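Come run the help desk with me at Dreltthorpe College

I have a job to fill, and I've read enough postings in my life to know that most of them could be for any job anywhere. So I asked if I could write this one myself. HR has the official version with the grade codes and the physical requirements paragraph, and you'll have to click through that one to apply. This is the version where I tell you what you'd be doing all day.

The title is Classroom and Learning Technology Specialist. It's full time, 40 hours a week, twelve months a year, on the main campus in Dreltthorpe. You'd report to me. I run academic technology support, so I look after the help desk, the classroom equipment, and the course system, and I'm the person the deans call when something won't turn on.

We're a small college. We have 600 faculty and staff accounts to look after, plus the students, and the support team is 5 people including me and including you. That means you will know everyone's name by Thanksgiving, and it also means you can't hide in one corner of the work. Some mornings you'll reset passwords. Some mornings you'll be under a lectern with a flashlight in your teeth. I like that about the place, but if you want to do one thing very deeply, we're probably going to frustrate you.

So what's going on right now? Two big things.

The first is that we're moving to a new course system. We've been on Satier since before I got here, and over the summer everything moves to Graltent. All of it: syllabi, gradebooks, the nursing program's giant video folder, the quiz banks people have been adding to for years and are (understandably) very attached to. The technical side of the move is mostly planned. What I need is somebody to sit down with faculty and walk them through it, one office at a time if that's what it takes. Some of them are going to be thrilled. Some of them are going to tell you in detail why Satier was better, and on a couple of points I agree with them!

The second is classrooms. We have 30 rooms on the list for new projectors, new control panels and new microphones, and the first batch has to be ready when classes start in August. A contractor does the wiring and mounting. We do the testing, the labels, the one-page instructions taped by the door, and the hand-holding during the first two weeks of term.

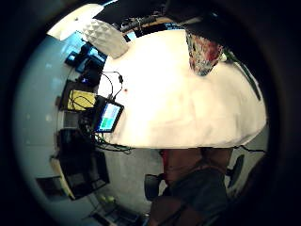
Posted March 6, 2018, by the Manager of Academic Technology Support, Dreltthorpe College

A normal week, if there is one, goes something like this. You'd take a turn at the walk-up desk in Chou Hall, usually mornings, because that's when the line is. Afternoons you'd be out in the buildings or in somebody's office. We have a team meeting that I try hard to keep to half an hour. You'd write or fix a few help pages, and I'd nag you a little about closing your tickets, since our numbers go into the budget request and tickets that sit open make us look slower than we are. During the first week of classes, forget all of that. We just answer phones and run.

Evenings come up now and then. We have night classes, and each of us covers a late shift once every couple of weeks. If you work late you come in late, and I mean that. I don't text people on their days off unless the whole network is down.

What I'm looking for:

You can explain a technical thing to a smart person who is embarrassed that they don't already know it. This is the big one. I can teach you our phone system and our ticket system and where the weird closet is in the science building. I have a much harder time teaching patience.

You've done support work of some kind for at least two years. A college or a school would be great, but a library, a hospital or a busy store counts too. I came here from a copy shop.

You're comfortable with both Windows and Mac, and you don't panic around a projector.

You've used a course system, from either side. If you've taught with one, even better. If you've only been a student who yelled at one, tell me about it in your letter.

You write clearly. A lot of this job is email, and a three-line answer that works is worth more to me than a page of background.

You can lift a printer, or know when to ask for a second person. (HR has the exact wording on this.)

A bachelor's degree is listed as preferred. Preferred really does mean preferred. If you have the experience and no degree, please apply anyway, and spell out in your letter how the experience lines up so I can make the case for you.

What you'd get: the state benefits package, which is good, especially the health plan. Retirement match after your first year. Tuition waiver for you right away and for your family after a year. Free parking in the lot behind Chou Hall, although you'll want to get there early. The college closes between Christmas and New Year's and you're paid for it. The salary range is on the HR page, and I'd encourage you to look before you apply so that neither of us gets to the end and is disappointed.

How to apply: go to the employment page on the college site, search for Classroom and Learning Technology Specialist, and upload a resume and a cover letter. Please do write the letter. I read every one of them, and a short one is fine. Tell me about a time you helped someone who was upset and how it went, even if it went badly. You'll need three references too, but we won't call them until after an interview and we'll let you know first.

Interviews come in two rounds. The first is a phone call with me and one other person from the team. The second is on campus, and I'll ask you to teach us something for ten minutes. It doesn't have to be about computers. The last person we hired taught us how to fold a fitted sheet, and I still can't do it.

I'd like to have somebody here well before the summer move gets going, so we'll start reading applications as they come in and keep the posting up until we've filled the spot. If you have a question about the job itself, call the help desk and ask for the manager. If you have a question about the application system, HR is your best bet, because I don't understand it either.

Dreltthorpe College is an equal opportunity employer. If you need an accommodation at any point in the process, contact Human Resources and they'll set it up.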